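Search this site Search

Larska's dish-loading method, reviewed by Mahlet Nigatu

The pitch is that a policy trained on 2000 wrist-camera demos can move tableware from a tray to a rack. Larska reports 1001 successes in 1040 trials. I'd like to know who scored them, and whether a cup dropped sideways across the pegs was a pass.

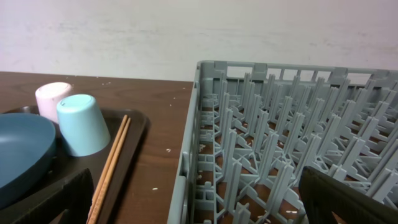

My other gripe is the baseline. Wunier was trained on fewer demos and never retuned, so the gap tells me little. Chopsticks get one line in the appendix, with no separate score, and those are the hard part. Worth reading for the grasp section. I wouldn't build on it yet.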